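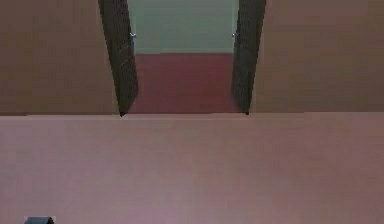

Will the new worktop levy bring Nunddale's kitchen waste down? On the figures put out so far, there is little reason to think so.

2/21/19

Nunddale council has agreed to add a charge of 20 pounds to every kitchen refit that sends old worktops to the Mundwood tip. The money is meant to pay for a reuse store, where residents could pick up second-hand counters and cupboard doors at a low price. It starts in November.

The idea came from a report by Kolel, a consultancy hired last spring. It says the town throws out nearly 2000 worktops a year and that most could be used again. How Kolel knows this is harder to say. The report leans on two visits to Mundwood, both in the same month, and the rest is worked up from there.

Councillor Hortensia Gallardo, who backed the plan, called the number "sound enough to act on". Asked whether anyone had checked it against the tip's own weighbridge records, she said that would be done "in due course".

Fitters are not won over. Octavio Retamal has been putting in kitchens in the town since the eighties and says old tops rarely come out in one piece. "They're glued, they're screwed, there's a hole where the sink was. Who has a kitchen the same shape as next door's?"

Bence Győri, of the builders' merchant Domínguez, expects customers to pay the charge without a second thought. A refit costs thousands, he points out, and the levy would barely cover a tap. He also wonders what stops a fitter driving over the boundary to a tip that charges nothing. The council's papers do not mention it.

There is some support. Mirta Garrido, who rents out flats near the station, said she would happily buy used doors if they were clean and matched. She had not been told where the store would be. Neither, when we rang, had the council's own waste desk.

A similar store for paint opened in the town a few years ago and shut after two winters. Gallardo said lessons had been learned from it but did not list them.

A public meeting will be held before the charge comes in. No date has been set.

Milagros Benítez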